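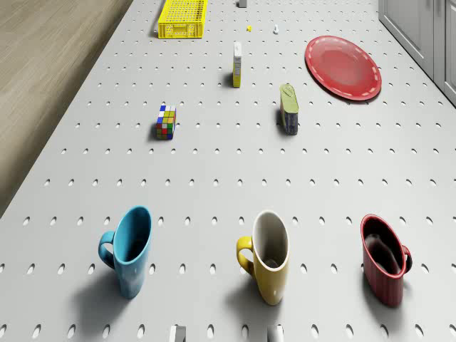 Tatus tabletop scene pack, release 2: good bench, bad resume

Search reviews Type a keyword Go

Reviewed by Damian Thaler
Monday, August 17, 2026

Tatus is a simulated pick-and-place bench sold by Clindlow. You get a perforated table, a ceiling-hung arm with a two-finger gripper, a room to put them in, and a library of household objects. I have been using release 2 for mug handling: pick a mug by the body, move it past its neighbors, set it down upright. It is a plain task and the pack handles most of it well. This review spends more space on the part it does not handle, the restart after a protective stop, which I would not leave switched on in its default form.

Setup

Installation went without trouble. The scene loads with physics settings that are sensible for rigid objects, and mugs do not jitter or creep when left alone. Handles have real collision shapes with a hole through them, where the previous release used a solid block. A finger can now pass inside a handle, so bad grasps fail in believable ways.

The object set is what I would pick myself: mugs, a cube, a plate, cartons, a tin, baskets. Surfaces are shiny enough to trouble a vision model that was trained on matte objects. Ours lost some accuracy on the mugs for that reason, and I count it in the product's favor.

Documentation is thin. The file that defines joint limits has comments, the file that defines stop behavior has none.

The fault

A protective stop in Tatus is triggered by excess contact force at the fingers or by a joint passing its limit. The stop itself works. Joint speeds drop to zero quickly and the log records a cause. The trouble is in what happens on resume.

On resume, the controller is supposed to read the present joint angles and plan from there. In release 2 it reads the angles stored with the last completed waypoint. If the arm stopped halfway between waypoints, the stored angles and the real ones disagree, and the controller closes the gap in one move at full joint speed. No collision check is run on that move. The gripper state is also taken from the waypoint, so if the stop came after the fingers closed, they open at the start of the jump.

I ran the mug task 28 times with a stop forced at a random point in the transfer. In 19 of those runs the corrective jump was large enough to hit an object or drop the mug being carried. The others ended cleanly, mostly when the stop fell close to a waypoint and there was little gap to close.

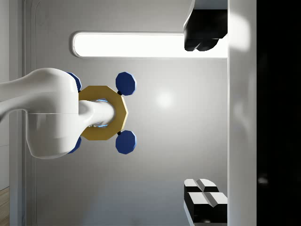

View from the gripper, rotated a quarter turn. Gold ring and blue pads at left center, fingers at right.

The gripper view is the one I would watch while testing this. It comes out of the pack sideways, and the orientation setting in the viewer has no effect on recorded frames. You can rotate afterward, but any model you train has to be told which way is up. I lost most of an afternoon to a grasp estimator that was being fed turned frames - my own oversight, though a line in the documentation would have prevented it.

In simulation the cost of a bad jump is a reset. My concern is with the shared controller. Clindlow supplies the same resume code for use on hardware, and a policy tested in Tatus will usually be moved across with its settings unchanged. A full-speed move with no collision check, right after a stop, is the worst time for one. A person who has seen the arm halt may well be reaching in to straighten something.

Workaround

Until there is a fix, these steps gave me a safe restart:

1. Set auto_resume to off in the stop configuration. It is on by default.
2. After a stop, call the state refresh by hand and wait for it to return. On my machine this took almost 20 seconds with the full object set loaded, less with a bare table.
3. Compare the refreshed joint angles with the stored waypoint. If they differ, discard the rest of the plan.
4. Cap joint speed at the lowest setting for the first move.
5. Plan again from the present position, with collision checking on.

Step 3 is the one people will want to skip. Don't. The speed cap in step 4 limits the jump but does not stop it.

With all five steps in place I repeated the forced stops and saw no jumps. The mug was still lost in a few runs where the stop itself had been caused by a poor grasp, and I don't hold that against the controller.

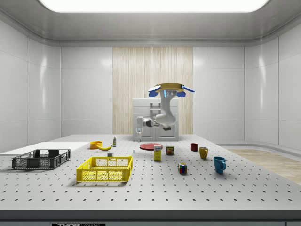 Full bench with the arm at the back: baskets on the left, mugs on the right.

Other points

The fixed view of the whole bench is the best one in the pack for reviewing a run. The arm is in full view from the mount down, and most of the table can be judged at a glance. Clindlow should make it the default.

Contact logging is good. Each event carries the link name, the object name and the force. I found the resume fault in the log before I saw it on screen.

Ruchti's competing pack has a smaller object library and a duller room, but it re-reads joint state on resume and refuses to move if the readings disagree. If stops are part of what you are testing, it is the safer purchase today.

Support answered my report in two days, confirmed the behavior and gave no date for a fix.

Verdict

Objects and physics: very good. Views: good, apart from the rotation problem. Documentation: poor. Stop and resume: do not use as shipped.

Comments

Canan Coşkun
Same jump here, different task (cartons into a basket). Can confirm auto_resume goes back to on if you reload the scene from the menu. Worth adding to step 1.

Damian Thaler
Thanks. I load from a script and had not seen that. Check the setting after every reload, then.

Sille Thygesen
Does the stored waypoint problem also affect a stop triggered by a joint limit? We only see it on contact stops.

Damian Thaler
Both for me. The joint limit case is harder to notice, as the gap is usually small.

Severin Tanner
We use the controller at Mondard on a real arm and put the speed cap in as a permanent setting after reading this. Slower, but I can live with it.

Contact | Corrections | Copyright 2026 | Back to top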